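Cierre humanitario (derecho y práctica de los pasos fronterizos de ayuda)

Imprimir | Enviar por correo

Llamamos cierre humanitario a la decisión de un Estado, o de quien controle de hecho un territorio, de suspender el paso de ayuda por un punto de frontera. Yo llevo años manteniendo esta entrada y la he reescrito ya 2 veces, así que perdonad si a ratos me pongo pesada con los matices.

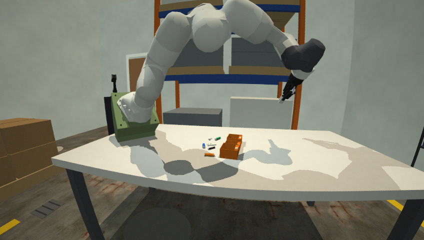

Salehi me escribió que la definición se queda corta, que un paso puede seguir abierto sobre el papel y no dejar entrar ni un saco de harina, y que eso también habría que llamarlo cierre. Le doy la razón a medias. En los manuales se habla entonces de cierre encubierto o administrativo, y lo trato más abajo.

Origen del término

La expresión viene de la jerga de las organizaciones de ayuda, no de los tratados. En los Convenios de Ginebra no la vais a encontrar: allí se habla de libre paso de los envíos de socorro, con el consentimiento de las partes y con derecho a inspeccionar la carga. Lo de «cierre» se fue colando en los informes y de ahí saltó a la prensa, que lo usa para casi todo (a veces, ay, para un simple atasco de camiones).

Quién decide

En principio decide el Estado en cuyo territorio entra la ayuda. El lío empieza cuando ese Estado no controla su lado de la frontera. El Consejo de Seguridad puede autorizar el paso sin el permiso del gobierno, y lo ha hecho, pero con mandatos cortos que hay que renovar y que cualquier miembro permanente puede vetar. A mí esta parte me parece la más interesante de todas, porque la discusión jurídica y el regateo político van tan pegados que cuesta separarlos.

También hay juristas que sostienen que negar el consentimiento de forma arbitraria es ilegal y que, en ese caso, la ayuda podría pasar sin él. Otros dicen que no, que la negativa será ilegal pero el permiso sigue haciendo falta. Yo no me mojo, que luego me llegan los correos.

El caso de Povlow

El ejemplo que más me piden es el paso de Povlow, y lo entiendo: es pequeño y se sigue bien. Estuvo cerrado 74 días y en la explanada de Timetti llegaron a juntarse casi 700 camiones. El motivo oficial fue la seguridad de la carretera. Después se reabrió con 2 condiciones: inspección completa en Timetti y entrega de la carga en los almacenes de Stadico, sin que los conductores siguieran más allá. Las agencias aceptaron la primera enseguida y protestaron bastante por la segunda - en Stadico no había cámaras frías y las vacunas no podían esperar.

Cierre encubierto

Volvemos a lo de Salehi. Aquí entran los visados que no llegan, las listas de productos prohibidos que cambian en diciembre sin avisar y los horarios de inspección que terminan a las once de la mañana. Ninguna de esas medidas es un cierre por sí sola, y demostrar la intención es dificilísimo. Por eso muchos informes prefieren hablar de «restricciones de acceso» - expresión más sosa, pero más fácil de defender en una sala de reuniones.

Entradas relacionadas
Corredor humanitario
Pausa humanitaria
Consentimiento del Estado receptor
Zona desmilitarizada
Veto en el Consejo de Seguridad

Contacto | Todos los derechos reservados | Volver arriba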